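Notebook, dye room at Grosgate
04/07/2024

Indigo vat, second refresh

I meant to write this up last night and fell asleep over my soup instead, so forgive me if the order of things is a little scrambled. The big vat has been sulking since we moved it under the window. The liquid went from that lovely yellow-green to a flat blue-green, the coppery skin on top had all but vanished, and the test strip of cotton came out the color of dishwater. Leokadia thought it was starved. I thought it was cold. I suspect we were both a bit right, which is a nice way for an argument to end.

What I did, more or less in order:

Warmed the vat slowly with the jacket heater until the thermometer read 40 C and held there. I didn't rush it this time (the last time I rushed it I had sediment floating up for a whole day and speckles on every skein). Then I mixed 65 g of fructose into a jug of warm water, stirred until clear, and poured it down the side of the vat with the long paddle as a guide. One slow stir in a circle, then reversed to gather the foam into the middle. Lid on, and I went away and left it alone, which is the hardest part of the whole business for me.

Checked pH after an hour and it had dropped lower than I like, so in went a spoonful of lime, slaked in a cup first. I'm writing "a spoonful" because I forgot to put the dish on the scale. Sorry, Talha. I know.

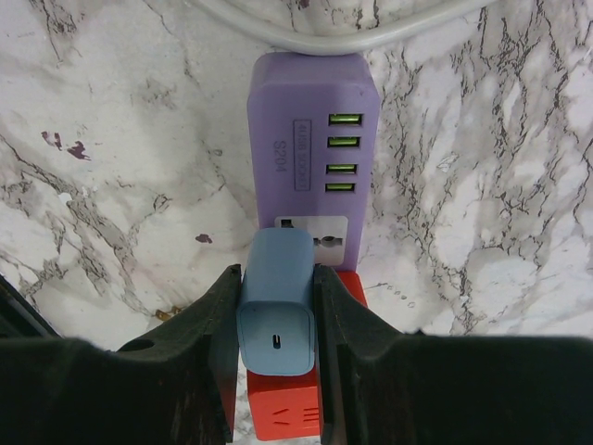
Skeins dipped

We wound 6 skeins of the Drarkum wool for this round, all from the same cone, all scoured the same afternoon and kept damp overnight in a covered pail. The Drarkum takes up dye more slowly than the Palach yarn we used in the spring, but it holds on to it beautifully once it has it, and I've grown very fond of it. It smells like a barn when wet, in a good way.

First dip was short and came out a pale robin's egg. I let the skeins air on the rack until there wasn't any green left in the folds, turning them by hand, then dipped again. By the fourth dip we had a proper mid blue, and I did a little dance by the sink that Leokadia was kind enough to ignore. Two of the skeins have a lighter band where the tie was too tight. My fault, my knots! I've switched to loose figure eights in cotton string and will do it that way from now on.

The last skein I left in for an extra dip, to see how far the vat would go. It looks nearly navy on the rack, but it always does before rinsing, so I'm not going to brag until it has been washed and dried.

Rinse and vinegar

Cold water first, several changes, until it ran mostly clear. Then a soak in 400 ml of white vinegar to a full bucket, and one more plain rinse. Talha Hashmi asked me why I bother with the vinegar on wool, and it's a fair question. The lime leaves the fiber harsh and a bit squeaky, and the acid brings back the softness. You can feel the change with your eyes closed. He tried it on one of the sample lengths and came back converted, I'm glad to say.

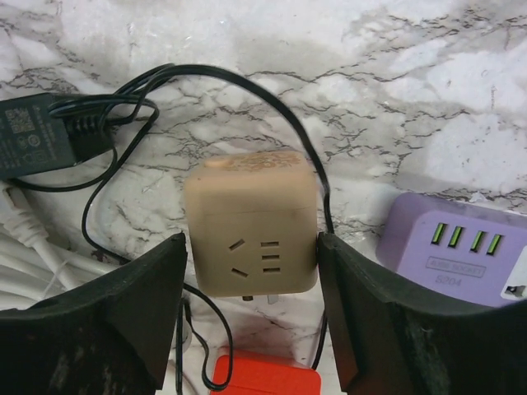 Sample cards for this batch are punched and waiting for yarn. I'd like us to be stricter about what goes on them, as I went back through the June box looking for the Bhutto cotton results and half the cards say only "blue, nice." Ink is part of the trouble. Whatever we used that month has rubbed away under our thumbs, much like the scuffed brownish-orange decoration on top of the beige cube socket, and I can't tell a three from an eight on some of them. Pencil from here on, please, and pressed hard. Yarn, number of dips, minutes per dip, pH going in, and a plain note of anything odd. Leokadia Piątek has the best handwriting of all of us, so I'm shamelessly hoping she'll copy out the old ones before they fade any further.

Still to do

Dry the skeins flat in the shade and compare them with the spring set by the north window. Cut a short length from each for the lightfastness strips, half under card and half out. Weigh the lime properly next time. Feed the vat again if the skin looks thin, but only a little, and check the pH before anybody dips so much as a finger. We're also down to the last tub of fructose, and the good rubber gloves have a hole in the left thumb, as my left thumb will show you.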